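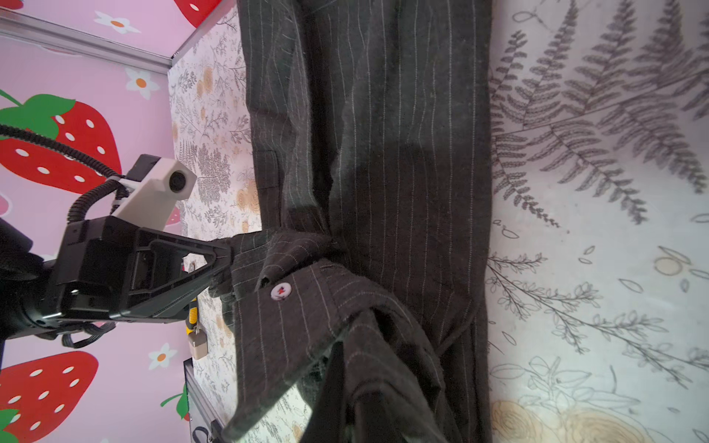 Dark pinstriped garment on a printed tablecloth.

Arkedora Garment Terms

A word list for tailoring, mending and secondhand clothing catalogs. Each entry pairs a preferred term with its spelling variants and a short definition. The list began as the shop glossary at Drostine and was merged with the Skollow repair index in September.

Contents

terms.tsv: 600 preferred terms, one per row
variants.tsv: alternate spellings, keyed by term ID
notes.txt: open questions on usage

File format

UTF-8, tab-separated, Unix line endings. The columns in terms.tsv are id, term, group, definition and source. Definitions are limited to 256 characters. The group column takes one of 9 values, listed at the top of notes.txt. Empty source fields mean the term came from Drostine. 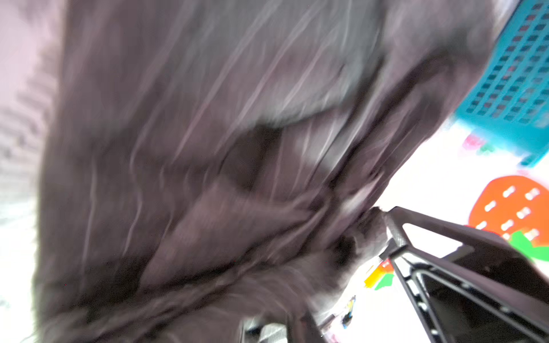 Editing rules

Use the singular unless the plural is the normal form (trousers, overalls). Write "pinstripe" as one word. "Flap pocket" is the preferred term; "pocket flap" has its own entry and refers to the flap alone. Do not merge "crease" and "fold." A crease is a pressed or worn line, and a fold is any doubling of the cloth.

Fiber names and weave names are kept in separate groups. "Worsted" is filed under yarn, with a pointer from cloth.

Known issues

Several lining terms from Skollow duplicate entries under interfacing. Sleeve measurements follow the Morrison method and do not match the older shop cards. Version 2 drops the regional field.

Maintainers

Lachlan Guthrie (terms, definitions)
Gizella Vass (variants, file checks)

Send corrections with the term ID and a printed source.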